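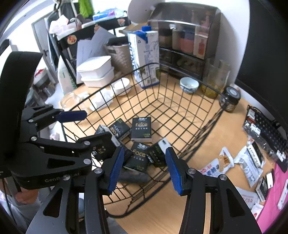 Guides > Travel > Packing for Long Bus Rides

How to Pack a Day Bag for an Overnight Bus

Last updated: January
Reading time: 2 minutes

Your big suitcase goes under the bus, and you will not see it again until you arrive. Everything you need overnight has to fit in one small bag that stays with you. A 20-liter backpack is enough for most adults. I use an old Gruller with a full-length zipper, but any bag that opens wide will do.

Step 1: Lay everything out first

Put all of it on a table the afternoon before you leave. Packs of pocket tissues, medicine, chargers, papers and snacks should all be in view at once. Take out anything you would only use if something went badly wrong, apart from medicine and a spare pair of socks.

Step 2: Sort by when you will need it

Make two piles. The first is for things you will reach for in the dark: earplugs, water, tissues, lip balm, a phone cable. The second is for things you will use at a rest stop or after you get off, such as a toothbrush and a clean shirt. The second pile goes into the bag first.

Put the first pile in a small pouch with a loop or clip. Protent makes a flat one that hangs from the seat hook, and a zippered pencil case works about as well. Do not use the seat pocket for anything you would mind losing.

Step 3: Choose food that is quiet and dry

Pick food that does not smell, drip or need a fork. Crackers in single packets are good. So are plain rolls, dried fruit and hard cheese if you eat it in the first few hours. Skip chips, which are loud to open, and skip anything with powder on it.

Packets get crushed at the bottom of a bag. Keep them near the top or slide them in beside a folded sweater.

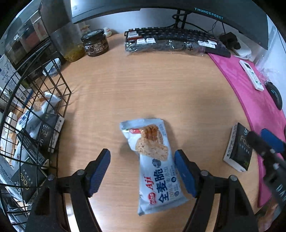 Step 4: Pack for the cold

Drivers often run the air conditioning all night, even in winter. Bring a sweater with sleeves, a scarf that can double as a blanket, and warm socks. Wear your heaviest shoes and loosen the laces once you sit down.

Step 5: Keep papers and money on your body

Your ticket, ID and bank card go in an inside pocket or a neck pouch. On the night bus to Pima they checked tickets twice, the second time at 2 a.m. with the lights off. Carry some coins as well. The rest stop at Procházka charges for the restroom, and the machine does not take cards.

Step 6: Test the bag

Sit in a kitchen chair with the bag between your feet. Close your eyes and try to find your earplugs, water and phone cable. If you have to unpack something to reach any of them, move it and try again.

Charge your phone fully before you leave the house. Seat 31, where I usually end up, has never had a working outlet.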